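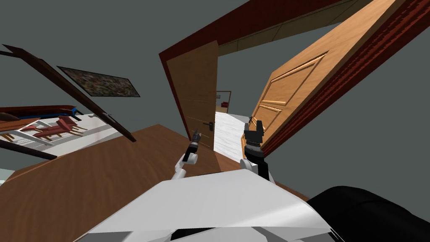 Come drive a two-armed robot through a simulated house!

Stoma wants 5 people this September to teach it everyday jobs by remote control - doors first, then drawers. You'll record 60 short runs over 2 weeks, from our lab or your own desk. Gaming experience helps, but patience helps more, and we'll train you.

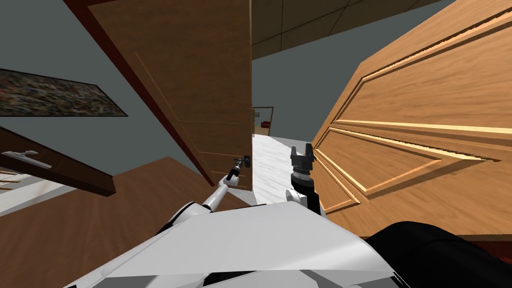
Left gripper on the door handle, simulated house.

Curious? Write to Jana Meinecke and tell us when you're free!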